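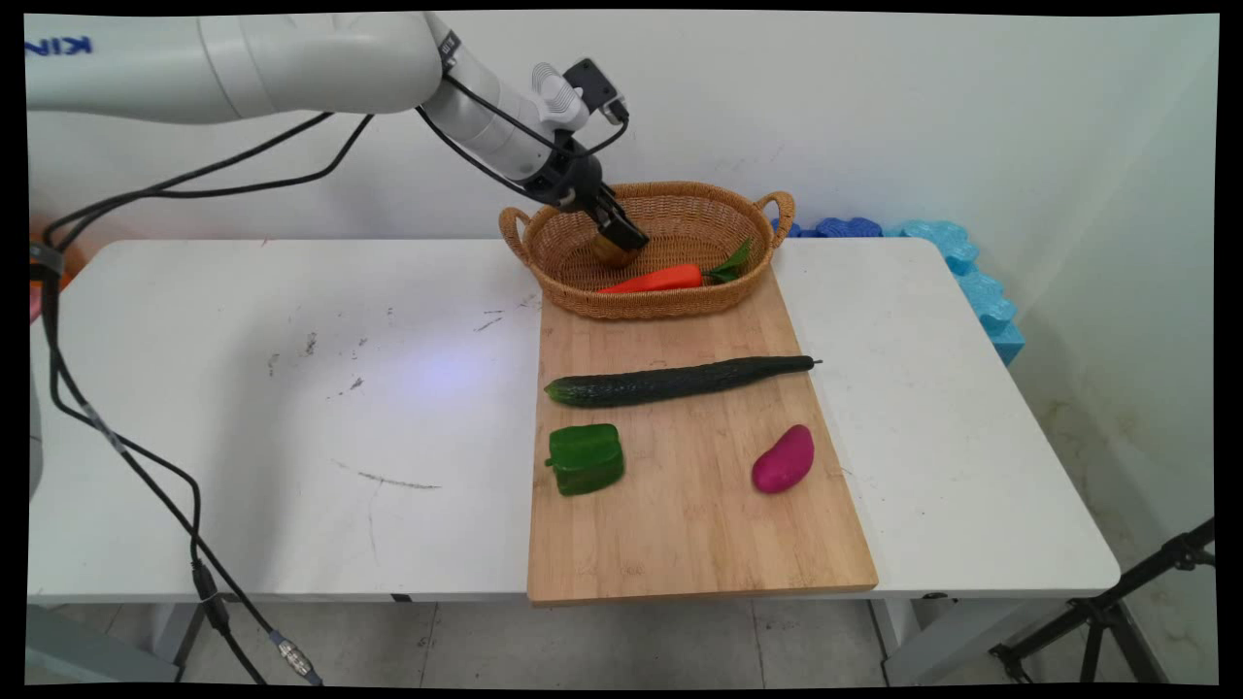
3.2 Exhibitor survey

Exhibitors at the Hitlow trade show for film and television services were surveyed in June. Of the 1000 forms handed out, 453 were returned and 17 were set aside as incomplete. Each firm was asked what it sold, whom it hoped to meet, and how many useful contacts it had made by closing time.

Figure 4. Useful contacts per exhibitor, by type of service.

Post-production houses reported fewer contacts than casting and headshot services (Figure 4). Witkowska and Mok found the same pattern at the Wereck show, where more than 4000 visitors registered – most of them performers. Booth location had little effect on the result.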